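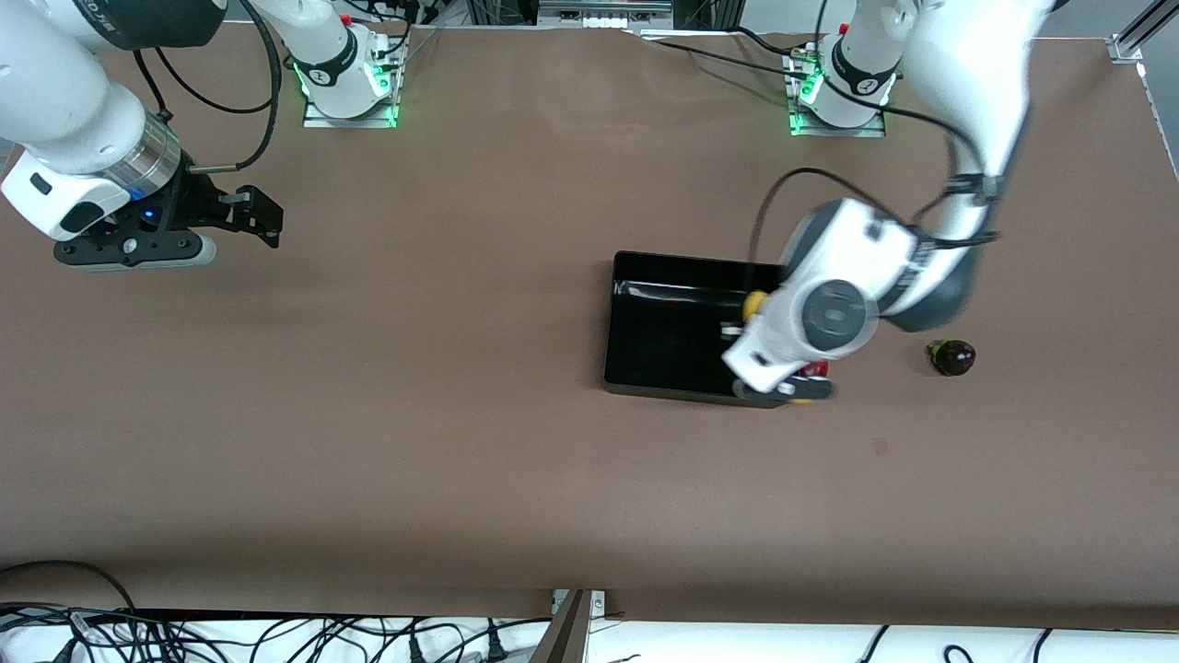 A mesa castanha, com o tabuleiro preto à direita

Ando há semanas a prometer que escrevia sobre mesas de trabalho, e como os pedidos não param de chegar (obrigada a quem respondeu ao último boletim, li tudo!), cá vai. Gosto muito de uma mesa com este ar: castanho liso, sem brilho, um bocadinho mais claro e gasto na beira da frente, que é onde os braços e as mangas costumam roçar. Há quem torça o nariz a esse desgaste. Eu acho que fica bem, e confesso que desconfio sempre um pouco das mesas impecáveis.

O que me interessa mais é a cobertura. A superfície mate faz uma diferença enorme para quem passa horas a separar peças pequenas, porque os reflexos cansam muito os olhos. Em minha casa tive durante anos um tampo branco brilhante e só depois de mudar percebi o disparate – acabava as tardes de domingo com dor de cabeça e a culpar os óculos. Agora tenho uma cobertura mate da Fledum, cor de barro, e trabalho nela o dobro do tempo.

Atenção ao vinco junto à beira de trás. Muita gente me escreve a perguntar como se tira. A Kristýna Ševčík, que me ajudou a forrar a minha, aconselha a desenrolar o material de véspera, com a face para baixo, e a pôr livros pesados nos cantos. Comigo resultou quase tudo, ficou só uma marca ténue que já nem vejo. Se o vosso for teimoso, deixem-no estar, a sério! Encostado ao fundo não atrapalha nada, e com o ferro de engomar já vi estragos tristes (o meu, em fevereiro, mas isso fica para outra conversa).

E depois há o tabuleiro. Sou fã assumida de tabuleiros pretos retangulares em cima de mesas castanhas, pelo contraste: uma pecinha clara que caia lá dentro encontra-se logo. Eu ponho o meu à direita do centro, porque sou destra, e deixo o resto do tampo para espalhar as coisas. Parafusos, botões, miçangas, sementes, tudo passa primeiro pelo tabuleiro. Quando acabo, levanto-o e despejo nos frascos. O meu é da Vomum, tem 2 cm de altura, e para mim chega; mais alto do que isso e começo a bater com os pulsos na borda.

Outra pergunta que se repete é a dos cabos. Levem-nos pela beira de trás, sempre, e prendam-nos com molas ou abraçadeiras onde der. Comprei um saco de 19 abraçadeiras na Obeidat convencida de que me sobravam para o resto da vida e já tive de lá voltar.

Quanto a medidas, o tampo que tenho agora aguenta até 90 quilos, um exagero para quem trabalha com botões, mas o Rostislav Matoušek insistiu e fez-me bom preço. Ele tem mais tampos na oficina Hulteva e atende os leitores do boletim por marcação.

No próximo número falo de candeeiros, que também dão pano para mangas. Se tiverem fotografias das vossas mesas, mandem, mesmo com tudo espalhado por cima! Gosto especialmente de ver como cada um arruma o canto das ferramentas.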